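Home | Courses | Handouts | Reading List | Staff | Search

Pavholm Institute of Distribution Studies
Parcel Handling and Mailroom Practice
Handout 5: Soft Mailers at the Intake Bench

Prepared by Rigoberto Espinoza. Shared 7 times. Comments (2)

5.1 Scope

This handout covers the intake of soft mailers, meaning plastic bags used in place of cartons for garments, textiles and other goods that do not need rigid protection. Cartons were treated in Handout 4 and padded envelopes are held over to the next session. Students should have read the Pettigrew case before class and should bring the blank intake sheet.

Intake ends when the parcel has been weighed, its label has been read and its record has been opened. Sorting by destination is a separate operation and is not assessed in this unit.

5.2 Properties of the soft mailer

A carton has six faces and keeps them. A soft mailer takes the shape of its contents and of whatever last pressed on it. Three consequences matter at the bench.

First, the label may not lie flat. A shipping label fixed to thin film will fold with the film, and a crease running through the bars of a barcode is a frequent cause of a failed read. Second, the bag may be much larger than the goods inside it. The surplus film hangs over the edge of the tray and may rest on the bench, where it carries a portion of the weight. Third, printed decoration competes with the label. Many merchants print logos, slogans or line drawings on the outside of the bag, and the handler must find the label among them.

Translucent film presents a further difficulty. Paperwork placed inside the bag can show through and be mistaken for the outer label. Only the outer label is valid for intake.

5.3 Presentation on the tray

Most benches carry a notice on or beside the weighing tray stating how the parcel is to be placed. The wording differs between sites, and students on placement are expected to follow the notice at their own bench even where it departs from this handout. Where the notice is fixed to the tray itself, it will be covered once a parcel is set down. It should therefore be read at the start of the shift.

The bag is held by the film and not by the label. One hand takes the upper edge while the other steadies the lower part, and the surplus is drawn away from the face that is to be read.

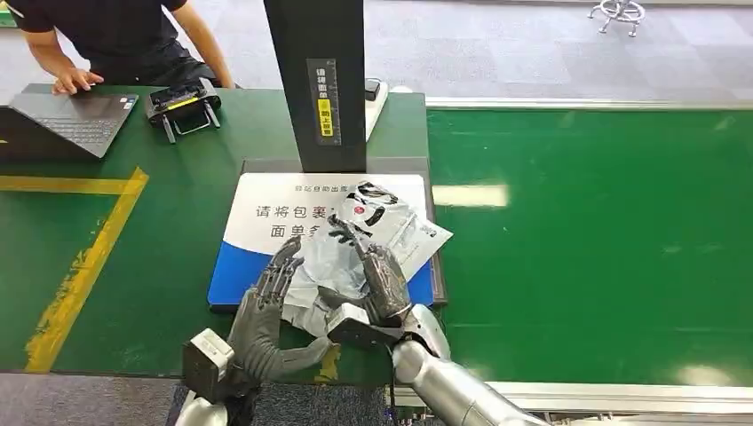 Wilmer Puma objected at this point in the September session that smoothing every bag would slow the line, and that at his site handlers flattened only the label panel and left the rest as it fell. The objection is a fair one. Full smoothing is not required. The requirement is that the label panel be flat and that no part of the bag touch the bench while the weight is taken.

5.4 Order of work

1. Confirm that the scale reads zero with the tray clear.
2. Place the bag on the tray with the goods near the center.
3. Locate the outer label. Turn the bag over if necessary.
4. Flatten the label panel with the side of the hand.
5. Fold loose film back over the goods, keeping it off the label.
6. Remove both hands and allow the reading to settle.
7. Record the weight and read the label.

Steps 4 and 5 may be exchanged. Step 6 may not be omitted. A hand left resting on the bag will raise the reading, and a hand lifting the film will lower it.

5.5 Condition check

Wrinkling alone is not damage and should not be entered as such. The following are entered in the condition column: open seams, punctures, tape applied over an existing tear, and any label that is lifting at a corner. A bag with an open seam is placed whole inside an oversleeve (the Skivutent sleeve is stocked in the teaching room) and the original label is left visible. It is not to be relabeled by the handler.

5.6 The Grusenora exercise

Students work in groups of 4. Each group receives a crate of soft mailers from the Grusenora practice set and completes an intake sheet for each bag. Two bags in every crate carry a misleading inner document. Groups exchange crates after the first round and compare recorded weights. Differences are to be explained in writing, with reference to the position of the film at the time of weighing.

Written answers are limited to 2 pages and are due at the start of the following session.

5.7 Points for discussion

Whether a decorated bag should be accepted when the decoration runs under the label. Whether the merchant or the carrier should bear the cost of a second read. How the order of work would change if the label were read before the parcel was weighed.

Contact: Handouts Office, Pavholm Institute | Last revised 6 December 2018 | Back to top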